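Sat 11 October

## Session 4: two arms on one bench

Celum, our shared-workshop build, is two arms working over one mat. The kit guide claims a weekend's work. Treat that as advertising, and read the Dutar controller notes before you believe any figure on the box.

**What to doubt**

- Reach. The quoted reach assumes a bare wrist. Fit the gripper first, then measure.
- Repeatability. We ran 400 picks in June and 30 failed. The supplier's page doesn't mention failures at all.
- Simulation. It is good for finding collisions and poor at telling you whether a grip will hold – friction in the model is a guess.

**Before next week**

Place both bases in the simulator and run the supplied pick file. Write down every spot where one arm blocks the other's path. Leave the mat cluttered; a tidy mat proves very little. 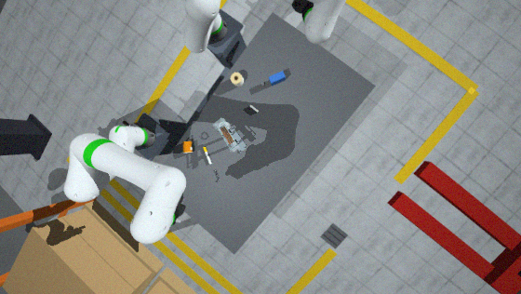 *Fig. 1. Simulated layout: two arms over the mat, with the tape roll, circuit board, marker and orange cube among the loose parts.*

Look at the shadow across the middle of the mat. If your vision code loses the board there, note it and don't brighten the lights to hide it.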